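Skundach
posted in March

So I did the 21-day gratitude challenge. The Economou one, with the app and the little bell. A few of you asked how it went. Thread.

Day one you write down 8 things you're grateful for. Fine. By day four I was grateful for socks. By day six I was grateful for socks again, and the app gave me a badge for "deepening."

The claim is that positive thoughts draw positive events to you. I asked in the group how anyone would tell if it wasn't working. Got 164 replies. Most of them said that asking was the thing blocking me.

That's a neat setup -- if good stuff happens, the method did it. If it doesn't, you did it. I'd love to run my car insurance that way. 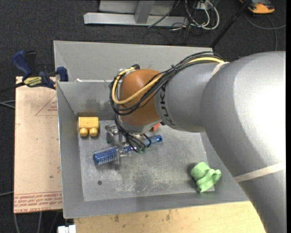

My bigger problem is with the idea that you need to feel right before you can do anything right. Clallelico had a whole audio lesson on it, "never begin a task in a low state." I begin most tasks in a low state. Dishes, taxes, calling my aunt back. That KUKA arm hanging over a grey bin doesn't need to be in a high state to reach in there, and I don't see why I should have to glow before I open my mail.

And yes, some people are nicer to be around than others. I've got a neighbor who cheers me up every time I see her. She also asks how my knee is and remembers the answer. I'd start there before I got to energy fields.

What bugs me most is what it does to people having a rough year. Someone in the group had lost a job and was told to look at what she'd been "putting out." She apologized. To the group! I closed the app for two days after that. Lost my streak.

To be fair, one part was okay. Writing something down at night made me notice the day had stuff in it. I slept a bit better the second week. Could be the notebook, could be that I quit coffee after lunch the same week. I can't untangle it and neither can they.

Now Idard is advertising a follow-up, 2000 affirmations on a card deck. If the first few hundred worked you wouldn't need the rest, would you?

Anyway, keeping the notebook, deleting the bell. If anyone has tried the card deck and didn't get it for free, tell me what happened -- the boring version, please.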